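Brarnbridge Opens Refurbished Study Rooms on Library's Second Floor

BRARNBRIDGE – The Brarnbridge Public Library has reopened the east side of its second floor following a refurbishment that converted a former periodicals storage area into small study and work rooms. The rooms became available to cardholders in January and may be reserved at the second-floor desk or by telephone.

The project provides 21 rooms for individual use and two larger rooms for groups of up to six people. Each individual room is furnished with one desk and one office chair. The group rooms have a shared table and a wall-mounted whiteboard. All rooms have power outlets at desk height and wireless internet access.

Planning for the new rooms began after a survey of library users, to which 1,000 residents responded. A quiet place to work was the most frequent request, ahead of longer weekend hours and additional parking. Respondents also said that the open reading tables on the first floor were difficult to use in the afternoon, when local schools let out and the children's programs are under way.

"Our residents told us plainly what they needed, and they needed a door that closes," said Rebecca Melis, director of library services. "Many of them are taking courses, preparing for licensing examinations or working away from an office. They can now do that work in the library for an entire morning without having to move."

The rooms were laid out by Hurkent, the architectural office that also prepared the plans for the library's entrance ramp. The original partition walls were retained where possible, and new ones were added along the corridor. Walls throughout are painted white. The old carpet was removed and replaced with a light wooden floor in a herringbone pattern, which the library selected after comparing samples in the staff workroom for several weeks. Baseboards and door frames in the corridor were repaired and repainted at the same time.

Furniture was supplied by Matsuda under a single contract covering desks, chairs and group tables. The desks have plain white tops on white legs and are placed against the wall in most rooms. The chairs are black, with armrests and casters. Library staff tested three models over the fall before making a final choice, and the model with the mesh-style back received the highest marks from both staff and the users who were invited to try it.

Buppha Duangkaew, facilities coordinator for the library, said the size of the rooms guided most of the decisions on furniture.

"These are small rooms, and a chair that cannot be pushed in becomes an obstacle," Duangkaew said. "We measured with the chair out, with the chair in, and with a person using a wheelchair entering from the corridor. Two of the desk sizes we had considered were set aside for that reason." 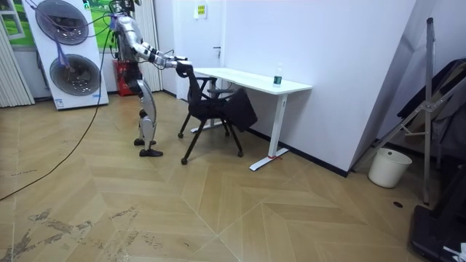 Users are asked to return the chair to the desk at the end of each reservation and to take personal belongings with them. Items left behind will be brought to the second-floor desk and held for 32 days. Water in a closed bottle is permitted in all rooms. Other drinks and all food remain restricted to the lobby seating area on the first floor.

Reservations may be made for up to three hours per day and may be extended at the desk if no other user is waiting. A reservation will be released if the user has not arrived within 15 minutes of the starting time. Group rooms must be reserved by an adult cardholder, who is responsible for the condition of the room and its furniture. Visitors without a Brarnbridge card may use an individual room for one hour upon presenting identification.

The floor is to be cleaned daily before the library opens. Users are requested not to lift or drag desks, as the finish can be scratched by the feet of the furniture. Anyone who requires a different arrangement, including a desk at another height or a chair without armrests, may ask for assistance when making a reservation. A limited number of alternative chairs are kept on the same floor.

The refurbishment was paid for through the library's capital budget and a contribution from Sonow, a local office services company. The bound periodicals formerly kept in the area have been moved to the lower level and can be requested at the reference desk. Requests received before 2 p.m. are normally filled on the same day.

Work on the west side of the second floor will be considered in the next budget period. According to Melis, the library intends to review reservation records from the first six months before submitting a proposal. Comment cards are available at the second-floor desk, and written suggestions may also be left in the box beside the elevator.

The study rooms are open during regular library hours. The last reservation of the day ends 15 minutes before closing.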